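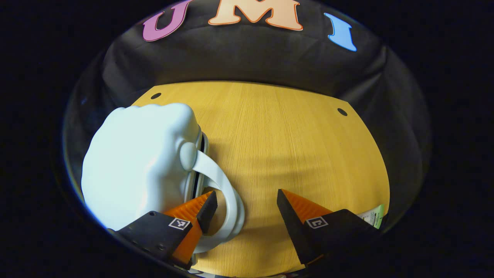

**Gripper lets go of mugs halfway through a lift, any ideas?**

Hello everyone, and sorry in advance for the length of this! I look after a small pick-and-place arm at our workshop in Flaledby, fitted with a two-finger gripper with soft ribbed pads. It has been very happily picking up mugs by the handle for months, and then in June it began dropping them. It closes, it lifts, it gets a hand's width off the table, and then the fingers open all by themselves. We're up to 4 broken mugs now (one of them a favourite, I'm sad to say).

The Panuvix controller shows fault 77 each time, and clears it as soon as I press reset. The counter says 3,000 cycles since the pads were changed. I've cleaned them with a damp cloth and slowed the lift right down, with no luck. Upright mugs go wrong less often than ones lying on their side.

*posted by flaledby_bench*

---

**Guerreiro**

Oh, I do feel for you, we had very nearly the same thing in Ustthorpe last winter! Ours was the cable. It runs down the wrist and gets a little tug every time the wrist turns over, and a mug on its side needs far more of a turn than one standing up, so that part of your story rings a bell. Switch everything off at the wall, take the wrist cover off and have a gentle feel along the cable where it goes into the plug. Ours had a crack you could only find with a fingernail.

The other thing I'd look at is what the gripper does when it loses its signal. Ours was set to open, and I much prefer it set to hold. Do think about fingers before you change that, though, and make sure you know how to free the jaws by hand. And please keep your own hands well away while it's still faulting, even on slow!

---

**padsandbolts**

Change the pads. 3,000 is a lot for soft ones.

---

**flaledby_bench**

Thank you both! New pads went on first as they were in the drawer, and it dropped one on the second go (onto a folded towel, I'm learning). Cable cover comes off tomorrow morning, once I've found the little hex key.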